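Home | News | Our People | Newsletter Archive | Contact

Teaching by hand at the Avia line
November newsletter
By Fongchan Wiriya

If you have walked past the tote line at Saswood on a Thursday morning lately, you may have wondered why Ekkachai Kaewmanee was sitting so very still, with a controller in each hand and his coffee going cold beside him. He was teaching! The Avia project has reached the part we have all been looking forward to, where the people who know the picking work best get to show it to the robot themselves, one careful movement at a time.

I should back up a little for those of you who joined us over the summer. When we first talked about Avia, the plan was to have our programmers write out every reach and every turn, and they gave it a good long try. The trouble was the parts. Small bags slump, boxes land on their corners, and a tote that is easy to work from on one pick is a real puzzle on the next. So now we drive the arm by remote control, the whole pick is recorded from start to finish, and those recordings are what the robot learns from. Each one is called a demonstration, and our goal for this first round is 350 of them.
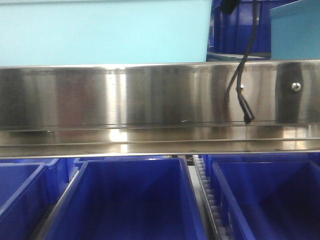 Ekkachai tells me the hardest thing to get used to was slowing down. He has picked orders by hand for 11 years, and his hands want to be on to the next bin before the last part has been set down. Working through the controllers, he has to think about things he has not thought about since his first week, like how high to lift before moving sideways, or how close to the rim of a blue bin he can come without brushing it. "I kept holding my breath," he said, and I can tell you I did exactly the same when he let me have a turn. (I knocked the side of the bin twice. Those two were not saved, thank goodness.)

We have 86 good demonstrations so far, which is a little behind where the schedule wanted us, but I am not worried. The morning sessions run 30 minutes and then the driver takes a proper break, because a tired driver gets sloppy and we would only be teaching the robot to be sloppy too. We also keep the recoveries. If a part slips and the driver goes back for it calmly, that goes in with the rest – Ekkachai feels strongly about this, and after hearing him out over lunch I have come around to his way of thinking.

Several of you have asked whether you need to be good at video games to drive. You do not! Patience is far more useful, and the training takes one morning. There are still openings on the early sessions, so please stop by my desk or leave a note in the Avia folder if you would like to try it. Bring a sweater, as it gets chilly down at that end before ten.

Recent items
Masudent visit: what we learned about labels
New lockers are in, please pick up your key
Limsakul order moves to the second shift
Parking during the roof work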